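Moved into the new apartment in Wukside this August. 623 square feet, no dishwasher. I'd had one for nine years, so I've been learning to wash dishes again. Some notes.

Water first. The building's heater is small. If I leave the tap running I get warm water for one sink of dishes and then it's over. Filling a basin fixed that.

Order matters more than I remembered. Glasses, then silverware, then plates, then whatever had oil in it. My mother did it this way and I thought she was being fussy.

I read the meter before and after. With the tap running: 2,876 gallons for the month, whole apartment. With the basin: 2,000 even. I also took shorter showers that second month, so don't give the basin all the credit.

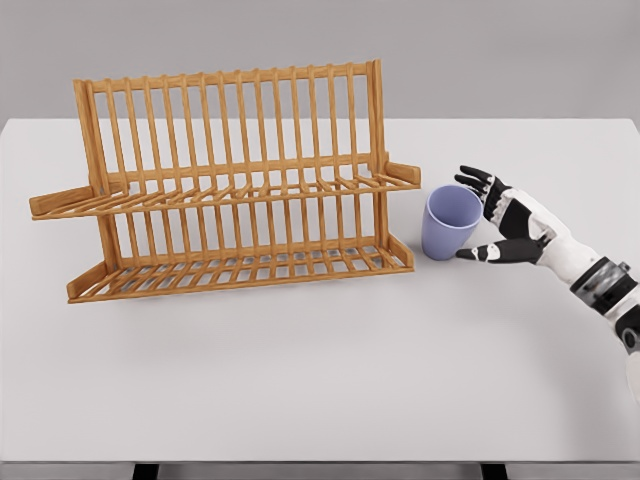 Soap. I tried the Huletti bar because the store on Hà Street was out of the liquid kind. It lasts a long time and it's fine on plates. It leaves a film on glasses here. Our water is hard, so yours may do better.

Bought a Driltodetti brush too. Good bristles, bad handle. It collects water inside and drips on your foot when you hang it up. I went back to a plain cotton cloth and wash it with the towels.

Air drying beats a towel for everything except knives. Those I wipe right away and put in the drawer.

A full dinner for two takes me 20 minutes if I start while the pan is soaking. I listen to the ball game. Best part of the evening some nights.

Next thing is the faucet, which has a slow drip. The part costs 67 cents and the store is out of it until next month.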